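시뮬레이션에서 손목 카메라로 잡은 그리퍼가 선반 모서리를 자꾸 들이받아요 ㅠㅠ

Shirin Zarei | 8월, 오후 3시 게시 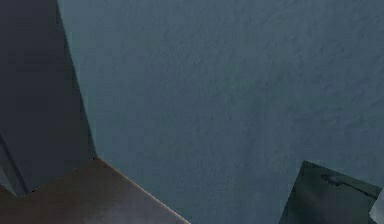

어떤 상황이냐면요

안녕하세요, 눈팅만 하다가 처음 글 올려봅니다. 취미 반 공부 반으로 시뮬레이터에서 팔 하나 돌리고 있어요. 물건 집어서 갈색 상판 위에 내려놓는, 정말 기본 중의 기본인 작업입니다. 시뮬레이터는 Venatska 쓰고 있고, 경로 계획은 Soltent 플러그인에 맡겼어요.

문제는 내려놓으러 가는 길에 손가락이 상판 모서리를 친다는 거예요. 매번 그러면 차라리 속 편하겠는데 그게 아니고, 130번 돌리면 그중 몇 번은 멀쩡하게 가다가 마지막에 쿵! 합니다. 그러고 나면 관절 토크가 확 튀면서 팔 전체가 부들부들 떨어요. 한번은 팔이 받침대를 뚫고 들어가서 아예 못 나오더라고요. 시뮬이라 다행이지 진짜 장비였으면 울었을 거예요.

올린 화면은 손목 카메라 쪽인데, 오른쪽 아래 구석에 손가락이 걸쳐 있고 왼쪽 아래가 상판이에요. 이렇게 카메라로 보면 사이가 꽤 널널해 보이거든요. 그래서 더 헷갈립니다.

지금까지 해본 건 이 정도예요. 속도를 절반으로 낮춰봤고(천천히 부딪힙니다...), 목표 지점을 2cm 위로 올려봤고(횟수는 줄었는데 없어지진 않음), 시뮬레이터도 다시 깔아봤어요. 로그에는 2,175 스텝쯤에서 접촉 경고가 뜬다, 이런 식으로 딱 정해진 것도 아니고 매번 스텝이 달라요. 경로 계획 쪽에서는 충돌 없음이라고 당당하게 나오고요. 설정을 어디부터 봐야 할까요? 나중에 이걸 그대로 실물 팔에 올려볼 생각이라 대충 넘어가기가 좀 무섭네요.

Nelholm

저도 비슷한 걸로 주말 두 번 날려먹은 사람입니다 ㅎㅎ 반가워요.

우선 손가락의 충돌 메시부터 보세요. 화면에 그려지는 모양이랑 물리 엔진이 쓰는 모양은 따로 노는 경우가 많아요. 뷰어에서 충돌 형상 표시를 켜고 손가락을 벌린 상태, 오므린 상태 둘 다 확인해보세요. 저는 벌렸을 때 손가락 끝이 계획 쪽 모델 밖으로 튀어나가 있었어요. 계획기는 그리퍼를 닫힌 상태로만 알고 있었던 거죠. 그러니 당연히 충돌 없음이라고 하지요!

그리고 카메라 화면으로 간격을 판단하는 건 안 하시는 게 좋아요. 손목에 달린 카메라는 앞뒤 거리가 눌려 보여서 올려주신 화면만 가지고는 모서리까지 얼마나 남았는지 저도 모르겠어요. 저라면 이렇게 해볼 것 같아요.

손가락 링크랑 상판 사이 최소 거리를 매 스텝 찍어서 파일로 남긴다.
같은 순간에 계획기가 알고 있는 관절값이랑 시뮬의 실제 관절값을 나란히 찍는다.
부딪힌 회차랑 멀쩡한 회차를 겹쳐서 그려본다.

두 관절값이 벌어지면 추종 오차니까 제어기 게인을 봐야 하고, 두 값이 같은데도 부딪히면 형상이나 상판 위치가 안 맞는 거예요. 어느 쪽인지 알면 반은 끝난 겁니다. 매번 스텝이 다르다고 하셔서 저는 추종 오차 쪽에 살짝 걸어볼게요. 물론 둘 다일 수도 있고요 ㅋㅋ

아 그리고 뚫고 들어가는 건 별개 문제 같아요. 물리 타임스텝이 너무 크면 얇은 물체를 그냥 지나쳐버리거든요. 타임스텝을 줄이고 상판이랑 받침대 충돌체를 좀 두껍게 잡아보세요.

Shojaei

시드 고정하세요. 저는 그걸로 됐습니다.

Shirin Zarei

와 두 분 다 감사해요!! 시드 고정은 해봤더니 같은 회차에서 똑같이 부딪혀서 재현은 엄청 편해졌어요. 부딪히는 건 그대로지만요.

Nelholm 님 말씀대로 충돌 형상을 켜봤는데 세상에, 계획기 쪽에는 손가락이 진짜로 닫힌 채로 들어가 있네요. 그걸 고치고 다시 돌리니까 130번 중에 3번으로 줄었어요. 남은 3번은 관절값이 벌어지는 게 그래프에 보여서 지금 게인 만지는 중입니다. 타임스텝은 아직 못 건드렸어요.

Nelholm

오 많이 줄었네요! 실물로 가시기 전에 토크 제한이랑 접촉 감지 정지는 꼭 따로 걸어두세요. 계획기가 괜찮다고 해도 모서리에 닿는 순간 멈추게요. 비상정지 버튼은 손 닿는 데 두시고, 처음엔 상판 대신 스펀지 깔고 해보시길 권해요. 게인은 한 번에 한 관절씩만 바꾸시고요, 저는 한꺼번에 바꿨다가 뭐가 먹힌 건지 몰라서 처음부터 다시 했어요.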